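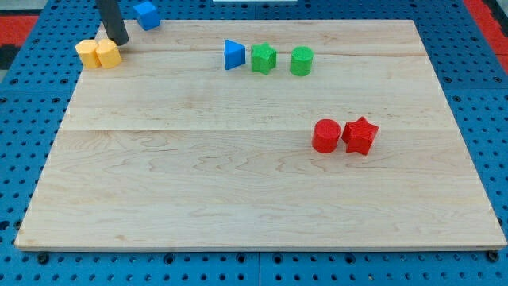 Shop Notes, March 19, 2019

Quick one this month, sorry, the Buvanley order ate two weeks and I'm writing this standing up.

Cutting board season. Yes already. Everybody wants to make them for June weddings and then shows up the last week of May wanting clamps. Come now. Clamps are free now.

Few things that keep coming up at the bench.

Wood. Maple, cherry, walnut, all fine. Red oak no, open pores, soaks up everything. The offcut bin by the back door is fair game but check for finish on it first, some of that came out of old cabinets. Gallier has hard maple shorts again, the good ones go early in the morning. Ask for the rack behind the counter, they don't put it on the website.

Glue. Waterproof type, not the interior stuff in the white bottle. We are out of the big jug until the Trulto delivery gets here so bring your own if you're gluing up before then. Spread it on both edges. Thin. If it's running down the clamp bars and onto the floor that's too much, and please scrape the floor.

Clamps. One over, one under, keep swapping. Snug, then stop. Several boards came out of the rack last month cupped like a potato chip and every one of them had all the clamps on the same side. Leave it overnight. Put your name and the time on blue tape, stuck to the board and not to the clamp, becuase clamps get moved.

Planer. Scrape off dried glue BEFORE it goes through. Please. The last set of knives lasted 31 days. Nothing shorter than the line painted on the infeed table. End grain boards do not go in the planer, ever, use the sled and the router. If you haven't done the sled before, sign up for the 2 hour session, sheet is on the fridge.

Sanding. 80, 120, 180, wipe it down with a damp rag, let the grain come up, dry, then 220. Skipping the rag step is why it goes fuzzy the first time it gets washed. Dust hose ON. Filter bag was packed solid when I changed it.

Finish. Mineral oil, food grade, from the drugstore. Flood it, wait, wipe, do it again the next day. Three coats before you give it away. Wax on top if you like wax. Oily rags from other finishes go in the red can with the lid shut, not the trash.

Also
- Bandsaw is back. New tires, tracks fine.
- Whoever has the long straightedge, Wibisono Hall wants it back, it was thiers.
- Dust collector fund is at $3,000, still short. Jar is next to the coffee.
- Lost: one tape measure, yellow, bent hook. Reads short anyway.

Next issue finishing nails, or maybe the lathe if I get it leveled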